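Posen Street Reuse Shop
Progress report to the Fundum small grants panel
Prepared by Niall Lamont, June 4, 2017

Spending first, as I'm told you read that part and skim the rest. Of the 600 dollars awarded for the desk supplies corner, 546 is gone and 54 is left. Most of it went on wallpaper, shelving and secondhand calculators. The remainder is set aside for batteries, which we are getting through at a rate that suggests someone in the neighborhood is eating them.

The corner opened in May, later than the plan said. The plan had us papering the walls over one weekend. It took three, one of which was spent taking down what we had put up on the previous one. Kenneth McIver chose the butterfly pattern over my objections. I had argued for plain gray, on the grounds that people come to us for office equipment and should be prepared for what an office looks like. Kenneth's view was that they already know. The butterflies stayed, and I have received three compliments on them, all of which I passed along to him through gritted teeth.

You asked in your last letter how the calculators were coming along. We took in 100 from the Stillusier accounting office when it closed its downstairs department, plus a trickle from households. The office ones are black or gray and have had a hard life. The household ones come in every color a twelve-year-old could want, and they go first. I had expected the sensible ones to move faster. Parents do pick them up, look at them with approval, and then buy the pink one.

Sorting works like this. Anything that comes in is wiped down, tested on a short sum (Kenneth uses his old phone number divided by nine, for reasons of his own), and placed in the tray if it is ready for a price sticker. Anything that fails goes in a box under my desk, where I have promised to look at it. The box is full. 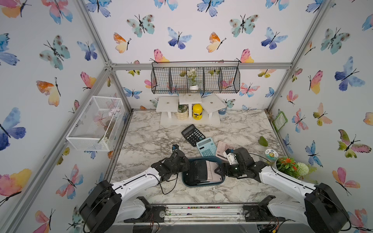
The display has been the slower half of the job. The three-tiered stand was meant to hold stock from the first day, but each of its platforms has a small round hole in it, and we have been arguing over what to put on them ever since. Kenneth believes the holes are for pens. I believe they are for whatever the stand was made to hold before it came to us, and that a pen dropped through one would simply be a pen on the table. We have agreed to try it both ways and report back, so consider this advance notice of a very dull paragraph in the next report.

The plants were not in the budget and have not been charged to it. Neither have the artificial flowers, in pink and white, which have a wire basket on the wall to themselves. I mention them only so that whoever visits from your office doesn't go home and start adding things up. Customers like them. One woman offered to buy the basket, flowers and all, and left without a calculator.

A few things have not gone to plan. The price list we printed was wrong twice, first in the prices and then in the spelling of "scientific." The Ha brand label maker we bought secondhand printed beautifully for a morning and has since produced only the letter H, so stickers are being written by hand. Mine can be read. And the school we hoped would take a bulk lot decided to wait until fall, so those are still in boxes in the back hall, where I walk into them daily.

For the next quarter we intend to finish testing the Stillusier lot, settle the matter of the stand, and put out a small range of rulers and staplers beside the calculators if there is room left on the table. We are not asking for more money at this stage. Kenneth would like it noted that he wanted to. Receipts are in the envelope with this report, apart from the one for the wallpaper paste, which is stuck to something.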